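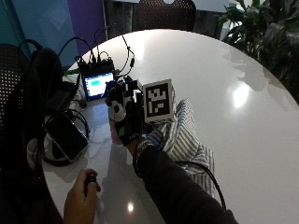
I've been meaning to write something about moving to a smaller kitchen, and how long it took us to sort out the business of the table, so forgive me, this may run to a few posts. When we left the old house in Brustlow we had a great big oblong table that had seated everybody at Christmas, and it simply would not go through the door of the flat. A round white top was the last thing I'd have picked, all that gloss with every fingermark on show, and yet I've come right round to them. There's something about a curved edge in a small room that lets you breathe a bit.

First thing I learnt is that you have to walk round it before you buy it. I cut a circle out of old lining paper and laid it on the floor for 2 weeks, and we all stepped politely round it as if it were a pond. By the end of the first week I knew it had to shift 20 centimetres towards the window or we'd never open the oven with anyone sitting down.

(The paper circle was a size smaller than I'd wanted. I sulked, then gave in.)

Second thing, chairs. I had it in my head that we needed four matching ones, and I spent far too many evenings looking. In the end we kept two of the old ones, the ones with the wobbly backs, and picked up a pair of stools from the Saturday-sort-of-market they hold behind the station in Javham. They tuck right underneath and you forget about them until there's company. My back would rather have a proper chair, so I get a proper chair, and the young ones perch.

I do miss having a head of the table, I'll admit. My mother always sat nearest the cooker and that was that, you knew where you were. With a round one people drift. My husband has sat in three different places this month and seems very pleased with himself about it.

Then there's where everything goes. The old table had a drawer at each end, full of string and birthday candles and takeaway menus from places that had closed. I'd budgeted 300 pounds for the whole change and a good part of it went on shelves, which I hadn't seen coming at all. If you're doing the same, please sort your drawers first! I moved a whole box of dead batteries across the county.

A few of you asked about cleaning. Warm water, a drop of washing-up liquid, soft cloth, dry it straight after or it goes streaky. I keep away from the scratchy side of the sponge, having learnt that on a tray. Tea rings come off if you catch them the same evening. Beetroot I'd just eat standing at the sink, to be on the safe side.

We had our first proper lunch round it in January, leek pie and a rather flat sponge, and with the stools and the piano seat we got everyone in. It was a squeeze - elbows in the gravy, somebody's coat on the fridge - but you could hear the whole conversation from wherever you sat, and I'd never once managed that at the old one.

It was gone 11 at night before the last of them went home. I left the plates till morning. Next up is the hall cupboard, so if anyone has found a good way of keeping a hoover, an ironing board and four people's wellies in the same small space, do please tell me.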